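Plasley support desk
Ticket: Connection drops every afternoon, wired and wireless
Status: Closed
Product: Sinine router, supplied on the Leone business line
Site: Jedenstead, ground floor and first floor

Original report

Internet goes off most afternoons and comes back by itself after a few minutes. It happens on the wired desks as well as the laptops. The phones go off with it. Restarting the router brings it back sooner, but it drops again later the same day. The router was fitted in October and was fine until the last couple of weeks. Please advise. 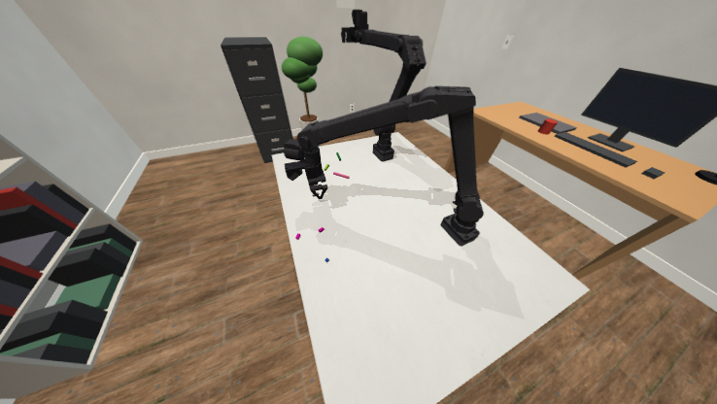 Jedenstead, Mar 10, 2025

Opening notes. Spoke to the site by mobile as the desk phones were off. Asked them to leave the router alone the next time it dropped and to write down which lights were on. They rang back after lunch. Power was steady green and the line light was steady green. The light for the internal network was flashing very fast, all ports together.

A steady line light means the Leone service was still up during the drop. Remote log from the router agrees: no loss of sync, no new address handed out, same session all day. So the fault is on the inside of the building.

The log does show a lot of warnings from the internal side. In the afternoon alone there were 2,364 lines saying the same device address had been seen on two different ports. That normally means a loop, where a cable or a pair of switches sends the traffic round in a circle until there is no room for anything else.

Asked the site for a list of what is plugged into the router. Reply:

Port 1: switch in the ground floor cupboard
Port 2: switch on the first floor
Port 3: phone base unit
Port 4: not sure, grey cable, goes through the wall

Asked them not to unplug port 4 until we had looked at it, in case it was the door entry.

Second entry, next morning

Site says the grey cable goes up to the first floor and comes out behind the shelves in the meeting room. There is a small 8-port switch there that was not on our plan. Nothing was plugged into it at the time except the grey cable and its power lead.

The network had not dropped so far that morning. Asked what the small switch is used for. Answer was that people plug laptops into it when the wireless is slow in the meeting room. There is also a wall socket beside the shelves, which goes back to the main first floor switch.

Told them what we thought was happening. If somebody runs a lead from the small switch to the wall socket, the first floor is then joined to the router twice, once by port 2 and once by port 4. That makes the loop. When the lead is taken out again, everything recovers on its own, which matches what was reported.

Customer was not convinced, as nobody remembered doing this. Agreed to test it after hours.
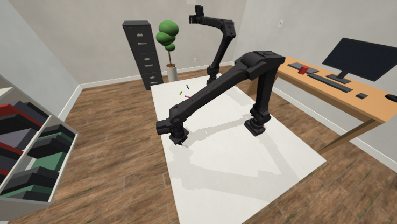 Two black arms at the white table, wooden plank floor and pale grey walls.

Third entry, same day, after hours

Test done with the customer on the mobile and our remote session open on the router.

Step 1. Small switch connected to port 4 only. Left for ten minutes. No warnings in the log. Web pages loading normally.

Step 2. Short lead put between the small switch and the wall socket. Warnings began straight away. Router processor went to 100 per cent and the remote session froze. Customer said the port lights were flashing fast again, same as before.

Step 3. Lead taken out. Remote session came back in under a minute. Phones took longer, as the base unit has to register again.

Step 4. Steps 2 and 3 repeated, same result.

Customer then remembered that the lead usually lives in the meeting room drawer. The afternoon meetings moved to that room last month. It looks as if people were plugging both ends in because both ends fitted.

Also turned on loop protection on the router. This was off, and it is off by default on this Sinine model with the older firmware. We should have checked it when it was fitted. With it on, the router shuts the port that has the loop and leaves the others working. Tried the short lead once more: port 4 went off by itself, port 2 and the phones stayed up. The port has to be switched back on from the admin page.

Changes made

Loop protection on, all ports.
Firmware updated to the current release. Router restarted once for this.
Grey cable taken out of port 4 and labelled at both ends.
Small switch now fed from the wall socket only.
Short lead thrown away.
Site plan updated to show the small switch and the grey cable.

Customer asked whether the wireless in the meeting room could be made better so that the small switch is not needed. That is a separate job. The nearest access point is at the other end of the corridor, with two walls between. Have sent a quote for one more access point on the ceiling, using the grey cable, as it is already there.

Final entry, one week later

Checked the log. No duplicate address warnings since the test. No drops reported by the site, and the phones have stayed registered. One port shutdown was recorded on port 3, which the customer says was the phone base being moved to a different shelf. Port is up and working.

Customer is happy for this to be closed. Access point quote still open on its own ticket.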